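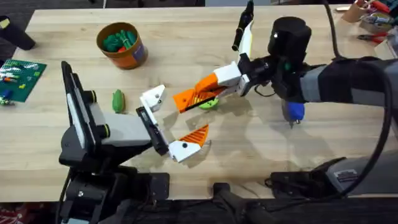 Firouzeh Ansari wrote: Two coats is thin for a pale timber worktop. Bensaid oil goes on at 9 square metres per litre in my experience, and the second coat mostly fills what the first one missed. I'd do a third.

benchdog_208
Disagree. A third coat on light timber shifts the colour to yellow, and by February it is worse near the window. Two, wiped back hard, then leave it alone.

Menaka Ranasinghe
Original poster. I want to keep the colour light. Small parts get set down and picked up on it all day — round lids, hand tools with metal tips — so dents matter more to me than stains. Is oil the wrong finish altogether?

Firouzeh Ansari
Oil won't stop dents. Neither will Mamix water-based, but the Mamix stays clearer. Downside is that you can't spot repair it.
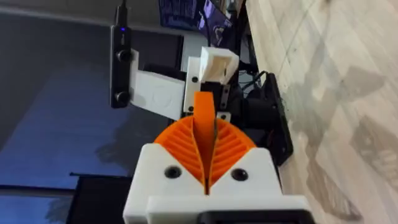 Re: Grit before recoating

benchdog_208
200 by hand, along the grain, vacuum, damp cloth. Don't go finer or the oil sits on top.

isham_joinery
Finer is fine under water-based. The grain lifts after the first coat anyway and you cut it back then.

Menaka Ranasinghe
Going with water-based, test patch on the underside first. Will post the colour once it has cured.

Contact the moderators | © Nevalby Timber Forum | Back to top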